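**Dukora Small Press — progress report to the Garside Fund**
Second report on the grant, 12 September 2021

The short version: the anthology exists, most of the money is where we said it would be, and the cover is green now. The longer version follows, as your form requests.

## Printing

*Nomside* went to the printer in April at 99 pages, which the printer rejected on the grounds that 99 pages is not a thing a book can have. We had been told this before. We added an index of recurring birds and the book went back in the same week. The run was 516 copies, up from the 500 in the budget, because the printer overshot and offered us the extras at a price it would have been rude to refuse.

The green cover was supposed to be blue. The proof was blue. We signed off on a blue thing. After some letters we agreed to keep it, and the printer took a little off the invoice, which has gone toward postage.

## Sales and distribution

Preorders sold slowly until one of the contributors posted two pages of her story, then quickly for a few days, then slowly again. We have learned that mailing tubes do not suit books. The remaining tubes are available to any other grantee who wants them.

Shops have been kind. We now have comics in six of them, on terms ranging from fair to "leave them by the register and we'll see." The shop that asked for 42 copies has asked for more, and we have stopped asking whether the first request was a typo.

## Plirnotent

The second title on the grant, *Plirnotent*, is a silent comic set in a lighthouse. It is late. The script is finished (it is silent, so this went well), the pencils are finished, and the inking stopped for most of the summer while the artist moved apartments. Inks have started again. The pages we have seen are the best work she has done for us, and we would sooner be late with these than on time with something else.

We also dropped the fold-out map. It was lovely in the sketch and ruinous in the quote. The money set aside for it should cover the heavier paper, if paper prices stay put, and we recognize how that sentence may read by the next report.

## Workshops

The drawing evenings were well attended once we stopped calling them "sequential narrative labs." The most popular exercise was a four-panel strip about doing the dishes, with no dialogue and no people allowed. Several strips from it will run as a small stapled zine, paid for out of the supplies line.

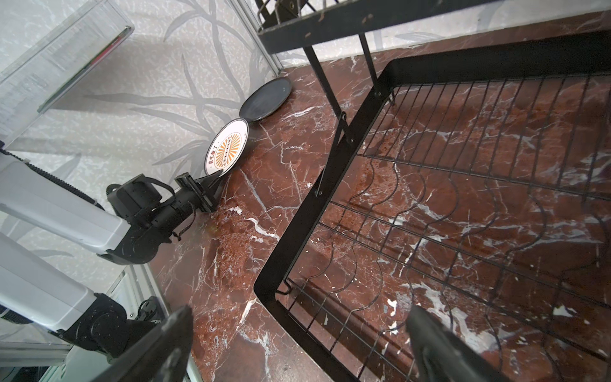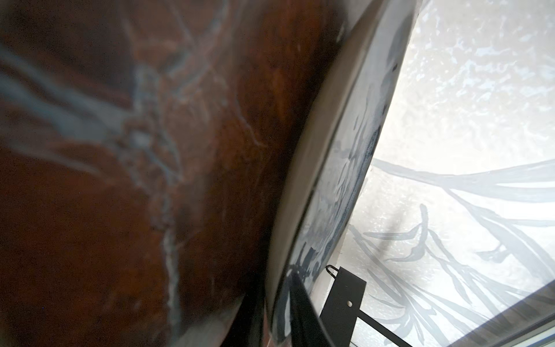
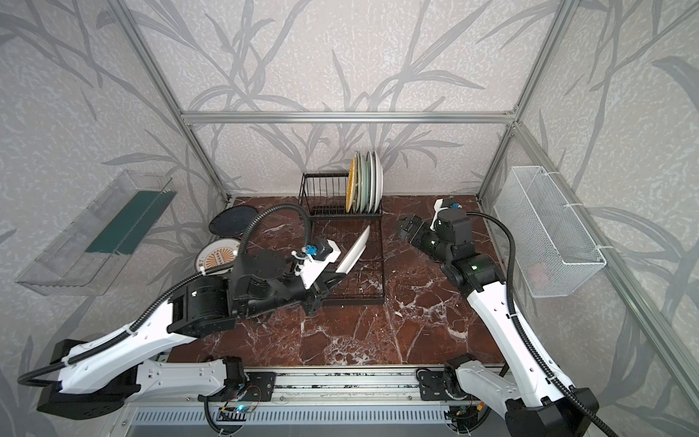

Plates, a rack and marble:

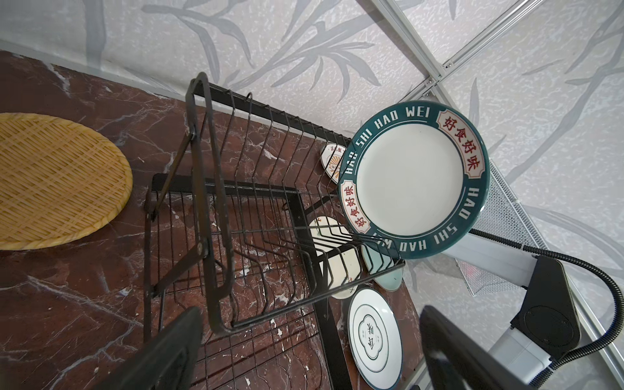
## Budget and next steps

- Printing: slightly over, for the extra copies.
- Artist fees: paid in full for *Nomside*, half paid for *Plirnotent*.
- Travel: unspent. We would like to move it to postage and will send the form.
- Finish inks and lettering on *Plirnotent*. The lettering is one sign on one door.
- Get a proof, and look at it under more than one lamp.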